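10 Jul 2026

# Bruvik's two-controller trial passes the halfway mark

Anyone who has walked past the small room at the end of the hall these past few weeks will have heard the soft crinkle of a plastic bottle being picked up, set down and picked up again, and we are happy to report that all of that crinkling has been adding up. The hand controller trial at Bruvik has now logged 2,128 grasps out of a planned 3,000, and the team has agreed to share a few early impressions before everybody disappears for the summer break.

For readers who missed the spring notice, the trial puts two controllers for the same robot hand side by side. One is the Elard controller, which we have been using ever since the humanoid came to us and which most of us have a soft spot for. The other is the newer one from Halvorsen, which arrived in a very small box with a very large manual. The arm stays the same, and so do the fingers, the bottles and the room, and the only thing that gets switched between sessions is the piece that decides how the fingers close and how hard they go on squeezing after that.

Ingegerd Nygård, who drew up the plan, wanted everyday things to pick up and everyday places to put them. She had grown tired (her word, and she said it with a smile) of foam cubes on clean tables. So most of the grasps are done on ordinary drink bottles, with a good many of them in the cramped spot by the desk where there is a drawer to reach into and a desk leg close by to bump against.
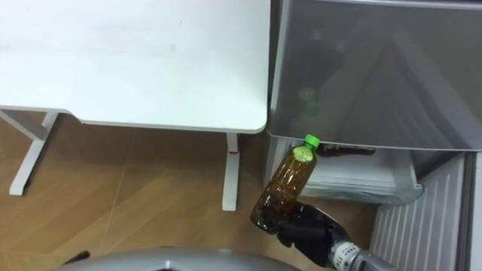
A thin plastic bottle is a fussier thing to hold than you might think. It gives when you press it, and the liquid inside shifts as the arm turns, so a grip that was perfectly good when the bottle stood upright can start to slide once the bottle is tilted toward the drawer. The Elard controller deals with this by squeezing a little more than it needs to right from the start. It is dependable, and you can hear it at work from the hall, but the bottles do come out of it looking a bit sorry for themselves. The Halvorsen controller begins gently and adds pressure as it goes, and when everything lines up it is lovely to watch! When things don't line up, it can take so long making up its mind that the arm has already moved on.

In the most recent block of 100 tilted grasps, the Halvorsen controller kept hold of the bottle 79 times. Jannik Ackermann, who runs most of the afternoon sessions and keeps the log, asks us to be careful with that number, and we will try. The matching Elard block was run with an older set of fingertip pads, and he would like to do it over with fresh ones before anyone starts quoting the two results against each other in the lunch room. It's on the list for the week everyone is back.

There has also been a good deal of discussion about where the camera on the head should be pointed. With the head tipped well down, it gets a fine view of the hand but also of a generous stretch of the robot's own body, and the forearm has a way of getting between the camera and whatever the fingers are doing. Bendik Dahlgren spent most of one morning moving the head setting up and down in tiny steps, and the team has settled on an angle that he describes as "the one we complain about least." Both controllers are being tried at that same angle, so at least neither one gets the better seat.

The harder half of the trial is the reaching work at the far end of the long desk. The robot stands close to the corner, bends one arm forward and lets the other hang, and the hand has to work near the desk edge without much space to turn the wrist. Ingegerd is especially fond of this part of the plan. In her experience a hand that does beautifully out in the open can become quite clumsy as soon as there is furniture on two sides of it, and people who are thinking of buying one ought to know that before they sign anything.
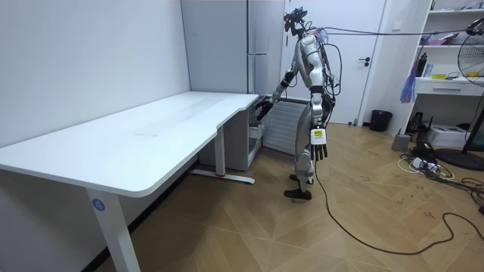
*At the far end of the long white desk, one arm bent forward and lowered, the other hanging at the robot's side.*

So far the reaching sessions have been kinder to the Elard controller than the bottle sessions were. Its firm, early squeeze seems to suit drawer edges and other things that don't mind being held tightly, and it recovers quickly if a knuckle brushes against something on the way in. With the Halvorsen controller, a light brush is sometimes taken for the start of a grasp, and the fingers curl up around nothing at all. A setting in the manual is supposed to help with that. Jannik has found it on page after page under slightly different names, and he has written to Halvorsen asking which of them is the real one.

Setup time has turned into a small contest of its own, too. Swapping from one controller to the other used to eat up the better part of a coffee break, mostly because of the cables, and it's much quicker now that Bendik has made up a written order for plugging everything back in. He would be very grateful if visitors could step over the long cable on the floor and leave it lying where it is, even when it looks like it would be happier somewhere else.

The remaining grasps will be run after the break, with the repeated Elard block first and then a last round of reaching sessions using both controllers on alternating days. Our friends at Jirkdale, who have the same model of hand and have been asking us (very politely, and quite often) how things are going, will get the full log at the same time we do. The written report is planned for September, and Ingegerd has promised that it will have a plain summary at the front for those of us who only want to know which controller to ask for.

Colleagues who would like to watch a session are welcome in the afternoons once work starts up again. Please knock first and wait for someone to wave you in, and if you have empty drink bottles at home with the caps still on, Jannik would love to have them. The ones he has are getting rather crumpled.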